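**Pre-purchase inspection: gripper cell, bench 6**
Filled in by Piret Dzene, Wednesday. Copy to Ieva Lukoševičius for the July budget.

Scope: decide whether we buy a second arm of the same type from Telton, or spend the money on new fingers and guarding for the one we have.

**1. Gripper and fingers**

- [x] Finger pads seated, no play by hand
- [x] Fingers open to full width on command
- [ ] Spare pads in stock — none. Etach quotes 473 for a set, delivery not confirmed.
- [x] Wrist camera view checked with a part between the fingers
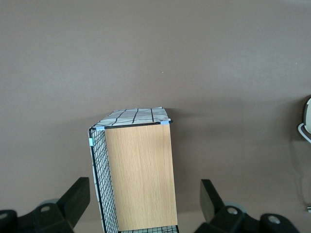 Spare pads should go on this year's order whatever we decide about the second arm. A stopped cell costs us more than the set does. I would also ask Etach for a softer pad to try, as the storage cube has bare wood grain on the front and fine wire mesh on the side, and the two won't take the same grip force. Put 1000 against this line for now.

**2. Work surface and surroundings**

- [x] Surface flat and level
- [x] Clear space beyond the part
- [ ] Cable routing — see comment
- [ ] Floor marking renewed

Comment: the thin white cable at the right-hand side needs a clip or a short length of trunking. Small cost, take it from the Bondby maintenance budget. Floor tape can wait until the layout is settled.
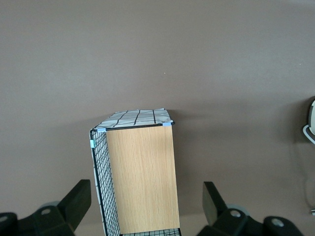 *Storage unit between the open fingers. Pale blue clips at the corners, fabric top.*

**3. Guarding and stop circuit**

- [x] Emergency stop tested, both buttons
- [x] Reset needs a separate action
- [ ] Light curtain — not fitted. Liepiņa has offered one at 2000, fitting extra.

Comment: a second arm would need its own curtain, so the Telton price should be read with that added. Please get the fitting cost in writing — last time it came as a separate invoice.

**4. Result**

Cell may stay in use. Pads to be ordered now. Second arm on hold until Ieva has the Liepiņa quote with fitting included.

Open items: 1 (spare pads), 2 (cable, floor marking), 3 (light curtain).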